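Sorters and Demonstrators, Kumby Small Goods Returns, Camness

Kumby handles returned accessories for online shops. If you have ever sent back a hair tie, thank you, you have kept us in work. Until March every item was sorted by hand. Now part of the sorting goes to Morneo, an automated bench that is tireless, polite and baffled by anything with a charm on it.

We are looking for 5 people to teach it better. You will pick up, turn over and put down small goods using hand-held grippers, and the bench learns from the recordings. No technical background needed. Patience with elastic is a plus.
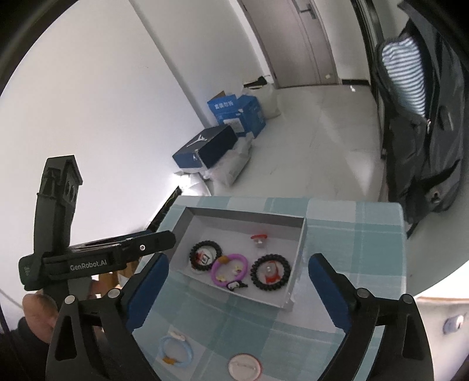 The job has changed, and we would sooner say so in the ad than in your second week. Sorters used to be paid by the tray; demonstrators are paid by the hour, and there is no bonus for speed, which took some of our old hands a while to believe. You will work on the kind of mix customers send us: a purple hair tie touching a black one, a badge half under a coil, a couple more things on the tablecloth that ought to be in the box. Fingers manage that without thinking. With grippers you will think about it quite a lot.

Shifts are up to 8 hours, with proper breaks, as your wrists will insist. Nobody on the current floor has lost a position to Morneo. Two have moved to checking its mistakes and report steady demand.

You should have good close-up vision, be comfortable being recorded at work, and not mind colour names being argued over. Training is paid.

To apply, send a short note to Siobhán Scanlon at the Camness office. Questions about rosters go to Kirsty Pomare, mornings only.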